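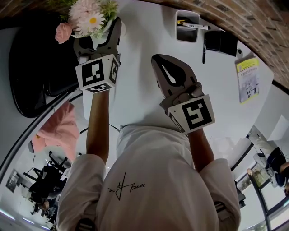
Search this guide... Go

Print this page | E-mail this page

Section 3: Placing and tuning your Lidus room speaker

Now for the fun part! The Lidus is out of its box, it has a full charge, and it's time to find it a home. Give yourself a quiet half hour and try more than one spot. Small moves make a big change with this speaker, and hearing that for the first time is a real treat.

Before you start
Have your phone nearby with the Stasidico app open, and turn off fans and anything else that hums.

1. Set the speaker on a firm, level surface at about ear height when you're sitting down. The Hulme stand (sold separately) does this nicely, but a sturdy shelf works too.

2. Leave a hand's width of space behind the rear port.

CAUTION: Never cover the port or push it flat against a curtain. The amplifier cools itself through this opening.

3. Plug in the power cord, then press and hold the top button until the ring glows amber. Let go.

4. In the app, tap Add Speaker and pick the name printed on the bottom label.

5. Tap Room Tune. The speaker plays a set of rising tones for 90 seconds. Stay still and keep the phone where you normally sit.

6. When the ring turns green, play a song you know inside out. Voices should sound as if they come from a spot just above the speaker — if they seem to come from everywhere, move on to the notes below.

Note: Room Tune is stored in the speaker, so you can change phones and keep your settings.

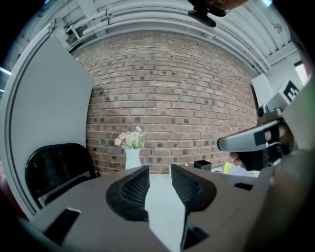 Hard surfaces throw sound back at you, and treble suffers first. Claps ring, cymbals get splashy, and speech turns tiring after a while. If your room has a long stretch of bare brick like this one, with its mortar lines and darker bricks here and there, try aiming the speaker along the wall instead of straight at it, then run Room Tune again. A rug or a full bookcase helps a lot. So does a thick throw over a chair!

Too much bass? Pull the speaker out of the corner before you touch the bass slider. Almost 3 feet is a good first try, and you can creep back from there.

Using two speakers
Place both the same distance from your seat and tune them one at a time, left first. Then tap Pair. If the voices drift to one side, turn that speaker outward a little.

Note: A Lasus speaker can join the group for background music but can't be half of a stereo pair.

Still not happy? Choose Reset Tune in the app and start again from step 5. Your saved stations will stay put.

Guide written by Imogen Dobson. Updated June.

Contact us | Copyright Lidus. All rights reserved. | Back to top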